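Last updated: 20/11/2018
Category: About Us > Our School

The Latus School of Household Arts is an independent day school in Wundaleck. It offers courses in home cooking, kitchen care, sewing and family budgeting to adults and to young people over the age of 14. The school opened in two rented rooms above a hardware store and moved to its present building on Korletey Road when the first rooms became too small.

A total of 227 students are enrolled this term. Classes are limited to 14 places, and each course runs for 9 weeks. Students who complete a course receive a certificate from the school. Evening classes are offered in every subject except sewing, which is taught in the mornings only.

The school is governed by a board that meets four times a year. Tuition covers most running costs. The remainder comes from the Skikville Fund, which also pays the fees of students who could not otherwise attend -- applications are accepted until the end of November for the spring term.

Instruction follows the order of work in an ordinary home. Beginning students learn to plan a meal, shop for it, cook it and clean up afterward, and washing dishes is graded on the same scale as cooking. The school library holds 793 books on cooking and housekeeping. Former students may borrow from it without charge.

Visitors are welcome during office hours and should report to the front desk.
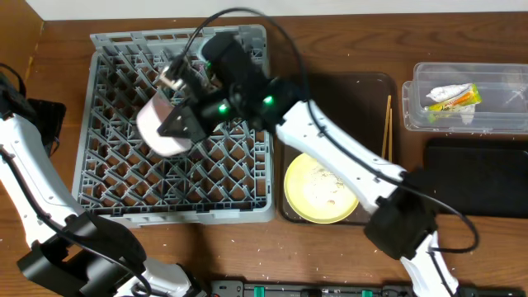 A former evening student wrote to the office that the cleanup grade had annoyed her for the first few weeks, and that she now washes as she cooks and would like to know whether the budgeting course will be offered again in the spring.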